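Folding and flattening, continued

4. Clear yourself a patch of table. You don't need the whole thing, just enough to get the cloth down flat with a bit of room either side. I shove everything else off to the right and deal with it later (much later, if you ask Heidrun). Cords are the real nuisance, so run yours well clear of where you'll be folding.

5. Drop the cloth in the middle and have a look at what you've got. Don't start tugging yet! If it came out of the basket in a ball there'll be folds tucked under folds, and pulling a corner at this point only tightens them up.

Mine was a soft blue one on the white table, and I'd put it down with all its wrinkles still in, the top edge bunched up into a sort of lopsided peak. Perfectly fine for a starting point. 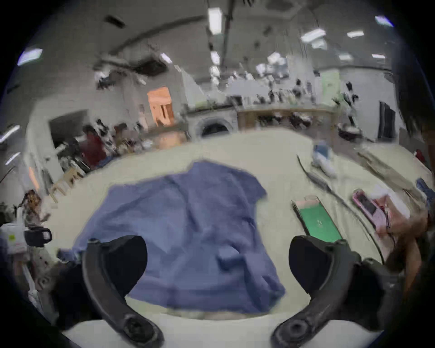
6. Find the top edge and work it out straight with your fingertips, going from the middle towards the corners. Both hands, same speed. If one side races ahead you get a twist down the centre and you'll be back at step 5.

7. Now the front edge. Slide the whole cloth back until nothing is hanging over the side of the table, then smooth down towards yourself with a flat palm.

Note: on a slippery tabletop the cloth will try to travel with your hand. Rest your other forearm across the top edge and it'll stay put. Remo uses a tin of soup, same idea.

8. Fold the left side in to the centre, then the right side over it. I aim for a strip 17 cm wide, which suits the Biswood drawers. If you've got the deeper Lenance ones you can go wider and save yourself a fold at the end.

9. Bring the bottom up to the top, press, and fold again. 3 folds lengthwise is plenty for a small cloth - any more and it springs open the minute you let go.

Caution: don't iron creases out on the table itself. I did it once with a tea towel underneath and the finish went cloudy in a patch the colour of weak tea. It's still there.

10. Stand the folded cloth on its edge in the drawer with the fold facing up. Leave the last slot free until you've done the shirts in the next section.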